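I have been trying to write to my grandmother's cousin since July. Properly write, I mean, with a pen, on paper, in sentences that can't be taken back. She lives in Braswood, she is very old, and she doesn't hold with email. Her last letter ran to 10 sides and included a full account of a dispute over a hedge.

Mine so far says "Dear Ghizlane" and then something regrettable about the weather.
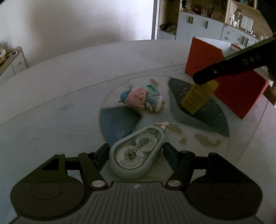
My handwriting was never good. At school it was compared to a spider's, and Mr Lemieux (Trevor, as we only dared call him much later) once handed back an essay with the single comment "Is this one yours?" Since then I've typed everything, and the hand has gone to seed. I lose my place halfway through a word. I put three humps on an n. A correction tape dispenser like the pale grey-green one on the marbled table helps up to a point, but by the second paragraph my page is more tape than letter, and the pen skids off the edges of it - which calls for more tape.

So I bought nice paper, on the theory that I would rise to it. I did not rise to it. I have 2 sheets left and a growing respect for monks.

My sister thinks I should type the thing and sign it. I did consider this. But Ghizlane El Khatib formed every one of those hedge paragraphs by hand, with loops, and asked at the end whether I was eating enough. She'll get ink, blots and all. I'm having another go after supper.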